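Colour-coded note-taking

Colour-coded note-taking is the practice of marking handwritten or printed notes in different colours, each standing for a kind of information. Definitions may be given one colour, dates another and examples a third. It is widely recommended to school pupils and students, usually with more confidence than the case for it deserves.

Origins

Writing in more than one colour is very old. Medieval scribes used red ink for headings and instructions, and the word "rubric" comes from the Latin for red. Supporters of colour-coding often mention this as if it settled the matter, but a scribe's red heading helped a reader find a place on the page. It was not a claim about memory. The modern habit owes far more to the cheap felt-tip pen and the fluorescent highlighter, both products of the twentieth century.

Schemes

Most schemes use between three and six colours. The Ponden scheme, found in a number of study guides, allows only 3: one for terms, one for causes and one for anything the reader does not yet understand. The Mahuika scheme gives each topic its own colour and soon runs out of pens. The Closness system adds underlining and boxes, and its printed key is long enough to need notes of its own.

Claimed benefits

Guides commonly say that colour makes notes easier to remember. The evidence usually offered is thin. A survey of 392 students at Gurero College, often repeated in such guides, found that most of those who used colours felt better prepared for their exams. It did not compare their marks with anyone else's -- and feeling prepared is a poor guide to what a person can recall a week later. A later survey with 1,722 replies asked much the same question and has the same weakness.

A more modest claim is easier to accept. Something that stands out from its surroundings tends to be noticed, and a reader looking for a date in a long page will probably find it sooner if dates are marked. The advantage shrinks as more of the page is coloured.

Criticism

The usual objection is that marking a sentence takes very little thought. A student can work through a chapter, pen in hand, and be unable to explain any of it afterwards. Closing the book and trying to recall what it said is harder and less pleasant, and has much better support from research. Sorting material into groups may help some learners, though it is difficult to see what the colours add to the sorting.

There are practical complaints too. Schemes that depend on telling red from green are of little use to many colour-blind readers. Notes copied in black and white lose their coding altogether, and a key that was obvious in June can be forgotten by the next term.

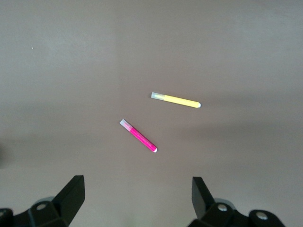 Shop-bought sets have made the practice more popular without making the argument for it any stronger. Guides that sell their own pens -- and several do -- should be read with that in mind.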